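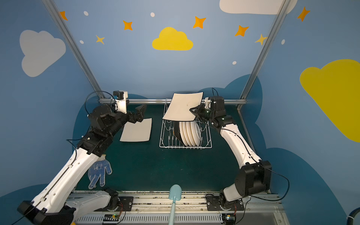 Two-arm dish cell: grip on square plates
Shared workshop builds > Manipulators

ilidio_e
23rd December
Second arm is on the rail and both wrist cameras are up. The task is plates into a wire rack. Round plates go in fine. Square plates are the problem: the parallel gripper pinches near a corner, and the plate rotates in the fingers before it reaches the slot. I logged 58 attempts on square plates and over half ended with the plate skewed. Fingers are printed, bare, no pads.

papadakis_L
Which face are you gripping? If the contact patch is small, any offset from the center of mass becomes a torque. Close on the middle of an edge.

ilidio_e
Edge, when I can get it. They start in a stack, so there is very little to get under. Wrist view from the other arm:

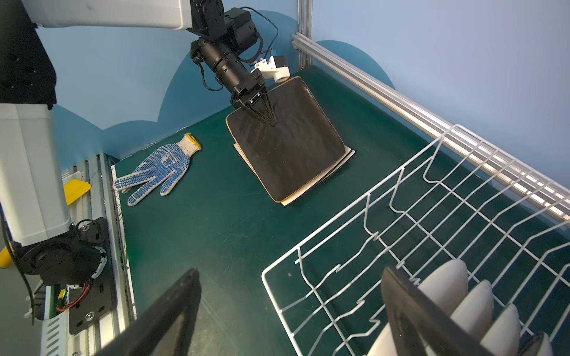 Fingers on the top plate of the stack, rack at lower right

antigoni_s
Glazed plate, bare plastic. Add silicone pads 2 mm thick and retest before you touch the approach angle.

papadakis_L
Disagree. Pads raise friction but they also let the plate rock. I ran pads on the Skellel gripper and the slot error got worse. Fix the grasp point first.

ayantu_t
Both of you are guessing. Ilídio, what is the closing current? Mine slipped at 700 mA on glazed ware and held once I raised the limit.

ilidio_e
Limit is lower than that. I will raise it in steps and log each one. Round plates for comparison, same settings: 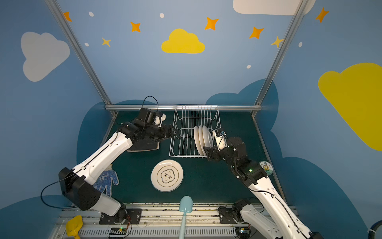

Right gripper on the rim of a round plate in the rack

antigoni_s
A plate standing in a rack is supported by the wires. That isn't a fair comparison with a plate lifted off a stack.

ilidio_e
Agreed. I will rerun the round ones from flat.

ayantu_t
Watch motor temperature if you leave the limit up. Post the log, including the failures.

papadakis_L
And record the grasp point for each attempt. Otherwise the current sweep tells you very little.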